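Skurside Streets: Who Is the Road For?
Second-year project report, Settlement and Landscape module
March 2018

Why we chose a road

When the project list went up, most groups went straight for the town square or the harbour steps. We asked for a residential road, and we have not regretted it for a minute! An ordinary suburban street is the kind of place everyone has walked down and hardly anyone has looked at properly. We wanted to know how much of it is given to cars, how much to people on foot, how much to rain and grass and trees, and whether those shares make sense.

Skurside was laid out in one go as a housing estate, and its roads are generous. Our study area was the part between Billo Road and the Ngata playing field, which includes a long straight section and two short closes. We were three students, with one measuring wheel, a borrowed tape and a great many sheets of squared paper.

What we did

The first task was a base plan. We traced the street layout from the council's map and then corrected it on foot, which took far longer than we had planned. Kerbs had been moved at two junctions, and one of the closes had gained a turning circle that the map knew nothing about. We walked a 300 metre length of the main road and stopped every 15 metres to take a cross-section: carriageway, gutter, kerb, verge or lawn, and the distance to the front wall of the nearest house.

After that came the counts. We stood at the same corner for an hour at a time, morning, midday and late afternoon, and noted everything that moved along the road. Bicycles and scooters had their own column. So did dogs, which was not in the original method but gave us a good excuse to say hello.

Last of all we put a short questionnaire through doors. It had 5 questions, the final one being an open box that said "What would you change about your street?" Plenty of people filled the box, turned the sheet over and carried on writing on the back.

What the cross-sections told us

The carriageway is the widest thing in every section we drew. On the straight stretch it is wide enough for two cars to pass with a third parked at the kerb, and most houses have a garage and a drive as well, so the kerbside space is rarely needed. We coloured the parking space orange on our drawings and the moving space grey, and when we pinned all the sheets up side by side the orange band ran almost unbroken from one end of the wall to the other. It was a lovely moment, the first time the project felt like it was saying something.

The front lawns were the next surprise. In many places the grass comes right down to the kerb with no fence or hedge, so it is hard to tell where the public verge stops and the private garden starts. Residents were not sure either. Several told us they mow the whole lot to be on the safe side.

Slope matters a great deal here. Where the lawn rises from the road, water runs down it to the gutter and along to the next drain. During a heavy shower we followed a leaf from one end of our section to the other and timed it (twice, as the first leaf sank). On the flatter side the water spreads out and lingers, and the grass looked thicker there.

Trees

Then there are the trees, our favourite chapter. The big ones stand in front gardens close to the houses, so the shade they make falls on porches and roofs, and much less of it reaches the tarmac. In June, when we made our first visit, the difference between standing under a canopy and standing in the middle of the road was very noticeable, and the questionnaire replies said the same thing in stronger words.

We drew the canopies on tracing paper and laid them over the base plan. If you slide the paper sideways by the width of a lawn, the shade lands on the kerb and the outer part of the road, exactly where people walk. That small trick with the tracing paper led to our main proposal.

The proposal

We suggest narrowing the carriageway on the straight section and using the space that is freed up for a planted strip along the kerb. The strip would be broken at every drive. Each length would hold low planting with a tree wherever there is room, set slightly below the level of the road so that rainwater can soak in before it gets to the drains. 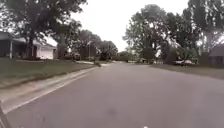 A straight road with a long view invites people to drive faster than they mean to, and this came up again and again in the open box. We tested three widths using chalk lines in the college car park and walked, cycled and pushed a trolley between them. The middle width felt best to all of us. It leaves enough room for a delivery van to pass a cyclist without anybody holding their breath, and the road still feels like part of a neighbourhood.

For the model we built a stretch of the street at 1:500 first, which was far too small to show a kerb, and then a second one at a larger scale using Flostitwood, the soft board the workshop keeps in thin sheets. It cuts beautifully with a fresh blade. The lawns are painted sawdust and the trees are dried yarrow heads – a bit wild, but they hold their shape. Our planted strips lift out, so visitors to the exhibition could put the street back to how it is now and compare.

What we would do differently

We would start the counts earlier in the year and do more of them. Our quietest hour had almost nothing in it, and from a single visit we cannot say if that was normal. We would also speak to the people who sweep the gutters, as we only thought about fallen leaves after the planting plan was finished.

The cost section is thin. We found prices for kerb stones and young trees, but we had no good way of pricing the drainage work, so that line of the table has been left blank.

The base plan, all the cross-sections and the blank questionnaire are in the appendix. The model is on the shelf by the workshop door, and the planted strips are in the envelope taped underneath it.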